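Garment cell at Paltuson back at work after cable repair

Wed 17 January

The clothes-handling cell at Paltuson is running again after two days out of use for repairs to its cabling and a full reset of the gripper. The cell, known in the building as Endemar, picks up garments from a bin and from the back of an office chair, and had been dropping its connection to the gripper in the middle of moves since before the Christmas break.

The fault was traced on Monday to the gripper cable. It had been fixed too tightly at one end, so that every time the wrist turned to its furthest position the cable pulled against its connector. The arm would then stop and report that the gripper was missing. Restarting the controller cleared the message, and for some weeks that was how the fault was dealt with.

Guðlaug Vídalín, who looks after the cell, said the restarts had hidden the real problem. "You switch it off and on, it runs for an hour, and you forget about it until the next one," she said. "The connector was taking the strain each time."

The replacement cable came from Bergmann and is longer than the one it replaced. Vídalín routed it in a wide loop and held it with clips, leaving enough slack for the arm to reach the bin and the chair without the cable going taut. She then drove the arm by hand through each of its stored positions at low speed, stopping at every one to look at the loop.
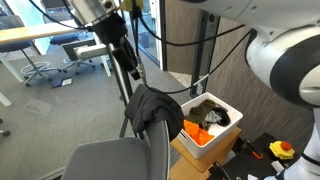

The order of work is now written down and kept with the cell. Power to the arm is taken off before any plug is touched. The connector is pushed home and its collar tightened by hand, and the cable is clipped from the gripper end first. Only after that is the arm powered up, with one person standing by the emergency stop for the first full cycle.

The stop button itself was tested as part of the job. It is pressed once with the arm still and once with the arm moving slowly, and both results go in the log. That check used to be done once a month and will be done weekly until March, when the routine is due to be looked at again.

The layout of the cell has changed a little as well. The chair and the bin had crept out of place over the autumn, mostly from people brushing past, and the arm had been reaching at an awkward angle to make up for it. Both are now lined up against marks before each session. The clothes go into the bin in no set order. Folding them or laying them flat would make the picking easier, but the work at Paltuson is about clothes as people leave them, and the staff are told to drop them in and leave them alone.

Dark clothing remains the harder part of the job. A black sleeve lying on another black item gives the arm little to go on, and the gripper sometimes closes on two garments at once. When that happens the operator opens the gripper, lets the clothes fall back and starts the pick again — there is no attempt to pull them apart in the air. 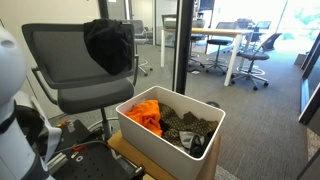
Ülle Bite said the cable was only half of it and that she would have liked the chair dealt with much sooner. An arm working at full stretch wears everything attached to it, she said, and a new cable in the old layout would have gone the same way by spring. She also asked for a spare to be kept on the shelf, as the wait for the part had cost more time than fitting it.

Vídalín agreed, and a second cable has been ordered. The old one has been kept for the time being so that the connector can be opened up and looked at properly.

The gripper was taken off, cleaned and refitted while the arm was out of use. Lint collects in the joints between the plates, more so with knitwear, and a build-up can keep the fingers from closing fully. It was brushed out dry. Oil is not used near the fingers because it marks the cloth. The bolts were checked for tightness and the closing force set again from the start, beginning low and going up in small steps until a shirt could be lifted and held without slipping.

The last step was to set the height at which the gripper closes over the chair. Too low and the plates knock the top of the backrest; too high and they catch only a thin fold. Vídalín settled on a height that takes a pinch of cloth and leaves the chair where it stands.

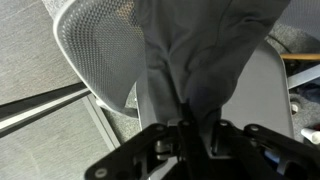 Second cell to follow

The same cable routing will be fitted to the cell at Givberg, which uses the same gripper and has reported similar stops, though less often. The work there should take one day, and the cell will be out of use while it is done. Anyone with sessions booked at Givberg is asked to check the new times with Bite before travelling.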